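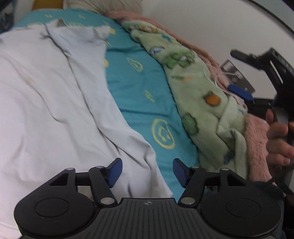 Piron手持夹爪套件:组装和使用记录

发表于 2019-01-24
作者:Lingyun Liao
分类:家里能做的自动化

先说价格,免得有人看到最后才生气。Sarndale的这套Piron手持夹爪,我买的时候是937元,不含运费,不含润滑脂,也不含一把能用的内六角。包装盒里倒是有一把,拧到第四颗螺丝的时候它自己先圆了。我把它留着,现在用来搅咖啡。

我为什么要花937元买一个得自己用手端着的夹爪,这个问题家里已经问过了。标准答案是:要先弄明白一对平行手指到底能抓住什么,再去考虑给它装胳膊。胳膊比夹爪贵得多,犯错也犯得更响。

套件是去年九月订的,到货以后在共享工坊的架子上躺了一阵,因为工坊那台台钻坏了,而说明书第一步就要求把底板的孔扩一下。一个卖将近一千块的套件,要买家自己扩孔,我当时以为是我拿到了次品,写信去问,Sarndale回信很快,也很客气,说这是为了“保留调整余地”。好吧。后来我在自己家厨房用手钻扩的,余地调整得略多了一点,左边那根连杆至今比右边松。

组装

说明书18页,其中3页是安全须知,提醒你不要把手指放进夹爪里。剩下的部分画得不错,线条清楚,就是零件编号有两套,图上一套,袋子上一套,中间没有对照表。我自己拿铅笔画了一张,画完才发现印在纸箱内侧的盖子上。所以如果你买了,纸箱先别剪。

结构本身不复杂。下面一个又宽又扁的底座,形状像一张弓,左右两边各有一个圆形的垫子;中间是带细竖槽的握板;再往上是左右两根斜的连杆,推着上面的横梁,横梁带着两片蓝色的指尖开合。转动的地方全靠银色的圆销固定。整个东西是黑的,黑色塑料配银色销子,摆在桌上挺像那么回事,来工坊串门的人都会拿起来捏两下,捏完问一句“然后呢”。

装销子是全过程里最考验修养的一段。销子和孔的配合偏紧,说明书上写“轻轻按入”。我轻轻按了一晚上。最后用台虎钳垫着木块压进去的,压的时候务必看一眼正反,那个圆片有一面边缘倒了角,装反了不影响强度,只会一直刮旁边的黑板,刮出一道灰白的印子。我有一颗就是反的,懒得拆。

另外,横梁两端各有一个三角形的镂空,我一开始以为是走线用的,费了不少力气把一根线穿过去,再费同样的力气拔出来。说明书没提过它们的用途,估计就是减重,或者好看。

算上返工,我一共花了8小时。产品页面写的是“一个愉快的下午”。我不否认是下午,只是不止一个。

手感

装好以后第一印象:比预想的宽。两只圆垫之间的距离大概是按一双大手设计的,我的手不算小,端久了虎口还是发酸。握板上的竖槽防滑效果很好,好到晚上能在手掌上看见印子。我后来缠了一圈网球拍的吸汗带,难看了,舒服了。

开合的行程够用,阻尼偏大。头几天会有一点涩,滴了点硅油以后顺了很多。左边连杆因为我扩孔的缘故有些旷,闭合的时候左指尖总比右指尖晚到那么一点,像两个人握手,其中一个在犹豫。Sarndale卖替换的连杆,单根的运费比连杆贵,我就这么用着了。

试着夹东西

硬的东西没什么好说的。杯子、螺丝盒、遥控器、半截白萝卜,都行。萝卜会留下两个浅浅的方印子,炖了看不出来。

真正想试的是布。我的长远计划(家里人叫它“长远的那个东西”)是让机器铺床。按我原先的想象,床单是平的,夹住一个角拉过去就完事了。用手端着夹爪干一遍以后,我对酒店客房部的同行们肃然起敬。

单层的薄床单,指尖顺着褶子的方向下去,很容易捏起一道来;如果横着褶子下去,就在布面上推,推出一个更大的褶子。两层床单叠在一起就要看运气,想要上面那层,它给你两层一起端上来。想要两层,它给你一层。我试过把指尖压低一点再合,成功率高了些,代价是每次都连着床垫一起拱一下。

抓绒毯比我想的好对付。起球的表面和指尖之间摩擦很大,夹一小撮就能提起整条边。长毛绒的毯子是另一回事:指尖合拢,抬起来,手里是一撮毛,毯子还在原地。要夹住底下的布基,得往深处多插一截,插多深全凭感觉,从上面又看不见。这一条我写在了本子的第一页,给以后那条还没买的机械臂看。

还有线头。毛毯边上如果有散开的线,会绕进连杆的销子里,绕进去以后夹爪照样开合,只是每次合拢都把毯子往自己怀里拽一点。我第一次碰上的时候以为是自己手抖。解决办法是用前先拿剪刀把线头修掉,顺便也把全家的毯子都修了一遍,这算是937元里唯一得到家里一致认可的部分。

我记了个数。薄床单,从任意位置下手、只抓一层,一共试了182次。具体的表格放在工坊那台公用电脑里,结论一句话能讲完:顺着褶子下手的时候大多成功,其余的时候大多在练臂力。表格有人往里面加了一列“心情”,不是我加的。

和别家比

工坊里还有一只Herkis的夹爪,是别人留下的,结构简单,手指是直的两根,价格听说低不少。我借回家用了一个周末。它轻,开合利索,夹硬东西完全不输Piron。夹布就差远了,手指太窄,提起来的布会绕着接触点打转,铺到一半床单已经斜了。Piron的指尖是扁平的桨形,左片朝里斜,接触面宽,布不怎么转。要是你只打算夹螺丝盒,买Herkis,把省下的钱拿去买一套像样的内六角。

也有人推荐我看Rathnayake的图纸,自己打印。我下载了,打印了,横梁翘了,重新打印,又翘了。可能是我那台打印机的问题,它放在窗边,冬天脾气不好。图纸本身画得很仔细,连公差都标了,如果你的打印机比我的靠谱,这条路值得走,螺丝和销子另配就行。

几个装之前该知道的事

底板扩孔用手电钻可以,夹紧,一点一点来,两边扩完先插上销子比一比再装下一步。我就是扩完左边觉得自己找到感觉了。

润滑用硅油,别用家里修自行车链条的那种,会粘灰,夹完床单还得洗床单。

指尖的固定螺丝要隔一阵拧一拧。我有一次提着被角,右边的指尖留在了被子里,找了半天,最后是坐上去找到的。

备用销子盒子里给了两颗,别放裤兜。

用完挂起来,别平放。平放的时候那两个圆垫朝上,看起来非常像杯垫,我家已经有人这么用了。

打分

做工给七分,扣在扩孔和那把内六角上。说明书六分,图好,编号糟。夹硬东西八分,夹薄布七分,夹长毛绒毯子三分,不过这三分里有多少该算在我头上,还说不准。性价比没法打,得看你身边有没有人追问“然后呢”。

总的来说我会再买一只,前提是Sarndale把孔扩好再发货。已经写信提了,回信还是很快,还是很客气,说会转给设计部门。

下一步打算给它加一个小电机代替手捏,支架我在画,电机还没选好,怕选大了把床单撕了。有谁拿Piron配过电机的,留言告诉我型号和供电,顺便说说你是怎么把线走过那个三角孔的。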